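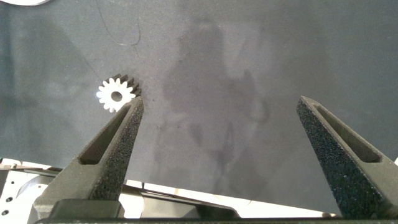 Fio sobre engrenagens pequenas de plástico, porque passei o mês de fevereiro a desmontar coisas e muita gente me perguntou como é que eu organizo a bancada. Vou por partes.

Soledad Figueroa
Começo pela superfície. Uso um tapete cinzento-escuro, liso e mate. Já trabalhei em cima de madeira clara e passava metade do tempo a passar a mão pela mesa à procura de peças. Uma engrenagem branca em cima de cinzento-escuro vê-se logo.

Soledad Figueroa
O problema é o contrário: as peças pretas. Para essas tenho uma folha de papel branco ao lado. Quando a peça tem uma parte branca e outra escura, fica no tapete e oriento-me pela parte branca.

Soledad Figueroa
Fundo escuro também mostra tudo o que lá cai. Manchas, pó, cabelos, linhas. Limpo com um pano húmido antes de começar e deixo secar. Um cabelo enrolado no eixo de uma engrenagem destas chega para a fazer prender.

Soledad Figueroa
A maior parte das que tenho são de dentes direitos, com furo redondo ao centro. Vieram de uma impressora avariada, de dois leitores de cassetes e de um relógio de parede Bruvanetti que já não valia a pena arranjar.

Soledad Figueroa
Antes de guardar, vejo três coisas em cada uma: os dentes, o furo e se está empenada. Para os dentes basta passar a unha à volta, devagar. Se falta um ou está rombo, sente-se.

Soledad Figueroa
Para o furo, enfio um eixo que sei que está direito e faço rodar. Se abana, vai para a caixa das duvidosas. Há quem encha o furo com cola e volte a furar. Experimentei e ficou sempre descentrado.

Soledad Figueroa
Para ver se está empenada, pouso-a de face num vidro e carrego de um lado com a ponta do dedo. Se o outro lado levanta, está torta. No tapete não dá para ver, porque cede um bocadinho.

Soledad Figueroa
Contar dentes: faço um risco num dente com marcador fino e conto a partir daí. Sem o risco engano-me sempre por um. Depois o marcador sai com álcool, mas testem primeiro, há plásticos que ficam baços.

Soledad Figueroa
Perguntaram-me também como meço o módulo. Diâmetro exterior a dividir pelo número de dentes mais dois. Com um paquímetro barato chega. Isto é para dentes direitos normais, se a peça for de outro tipo a conta muda.

Soledad Figueroa
Exemplo: diâmetro exterior de 6,5 mm e 11 dentes. 6,5 a dividir por 13 dá 0,5. É módulo 0,5, que aparece muito em brinquedos e em mecanismos pequenos.

Soledad Figueroa
Se o número de dentes for par, mede-se de ponta a ponta sem problema. Se for ímpar, em frente de um dente há sempre um intervalo e a medida sai um pouco curta. Arredondo para o módulo normalizado mais próximo.

Soledad Figueroa
Arrumação: uma caixa de compartimentos, dessas de anzóis e chumbos. A minha é da Custstead e tem tampa que encosta às divisórias. Comprei-a por isso. Na anterior, se a caixa se virava, misturava-se tudo.

Soledad Figueroa
Separo por módulo e só depois por número de dentes. Durante anos separei por cor. Ficava bonito e não servia para nada, uma branca e uma preta podem engrenar perfeitamente e duas brancas podem não encaixar.

Soledad Figueroa
As duplas, com uma roda grande e um pinhão na mesma peça, têm compartimento próprio. Na etiqueta ponho os dois números, primeiro a roda, depois o pinhão.

Soledad Figueroa
Sobre massa lubrificante: plástico com plástico, pouca ou nenhuma. Se a peça já vinha com massa, limpo com detergente da loiça e água morna, escova de dentes velha, e ponho massa de silicone nova só quando volto a montar. Nada de sprays de oficina, alguns racham o plástico.

Soledad Figueroa
Resposta a quem perguntou pelas pinças: tenho umas de ponta fina e outras de ponta de plástico. Para engrenagens prefiro as de plástico. As de metal escorregam nos dentes e a peça salta. Já apanhei uma dentro de um sapato, do outro lado da sala.

Soledad Figueroa
Para peças novas, compro saquinhos sortidos na Bhattacharjee. Vêm misturadas e é preciso medir tudo na mesma. No último saco, 7 vinham com rebarba no furo. Tira-se com uma broca rodada à mão, sem berbequim.

Soledad Figueroa
Ainda me falta uma roda para a caixa de música Drududham da minha tia. Módulo 0,4, furo de 2 mm. Se alguém tiver uma encostada numa gaveta, mande mensagem, pago os portes.

Soledad Figueroa
Amanhã à noite ponho aqui a tabela que uso para as etiquetas. Está escrita à mão e tenho de a passar a limpo primeiro.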